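Workshop Notes: Shaped Pegs and Square Sockets

3 Jul 2022

The Flastmont peg board set has been in use since March, and enough has been learned about fit and layout to be worth an item. The notes apply to the red square base and its shaped pegs, and to the small black fixture kept in the same enclosure.

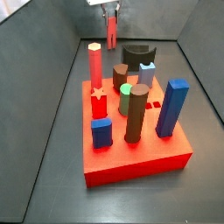
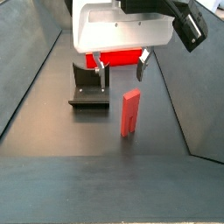 First picture: the red base with its pegs. Second picture: the black fixture.

Cross-section is the main variable in the set. A round peg goes in at any rotation, so only its position and tilt matter. A square peg repeats every quarter turn. A hexagonal one repeats every sixth of a turn, and in practice it will often settle into line by itself if it is started close to the right angle. Five-sided and star pegs are less forgiving. The star has inside corners as well as points, and a small error in rotation puts the points on the rim of the socket, where they stay.

The notched peg is the hardest to place. It has a single correct orientation, and the notch is easy to lose track of when neighboring pegs block the line of sight. Members who use the set for timed work should place the notched peg early, while the board is still open on most sides. The square with rounded corners looks easier than the sharp one but takes about the same care, as the softened corners hide a slight rotation until the peg binds.

Height matters for a different reason. Tall pegs give a better grip and show tilt clearly, but they get in the way of everything behind them. A layout with tall pieces at the back and short ones toward the front keeps more of the board in reach. The green and brown cylinders are a useful pair for comparison: when the taller one stands closer, it hides part of the other, and the position of the shorter one has to be judged from its top face alone.

Color should not be used as a guide to shape. There are red pegs of two different cross-sections, and the blue ones do not match each other either. A red peg on a red base also has less contrast along its lower edge than a blue or green one. Gramow, who supplied the replacement pegs, can produce any cross-section in any color, and the mixed colors will be kept.

Fit was measured in March and again last month. Of 17 sockets checked across the boards in the store, 9 were within the original tolerance, and the rest had opened slightly at the rim. Two were bad enough to let a peg lean. Those boards have been set aside for repair. Wear is almost always at the top edge, where a peg is pushed in off-center and then worked down.

The black fixture should be treated as a separate item. It has a flat base plate with a curved upright at the back and is open toward the front, so parts can be brought in from that side. Check the screws in the base plate before each session and tighten by hand only. A fixture that shifts during use will make every later position wrong by the same amount, and the error is hard to find afterward.

Clean the boards with a dry brush. Do not oil the sockets. Oil collects dust at the bottom, and the peg then sits high.

Replacement pegs are held at the Lachance store, second shelf, sorted by cross-section. Repaired boards will go to Florkness first. Please return pegs as complete sets and report missing shapes on the sheet by the door.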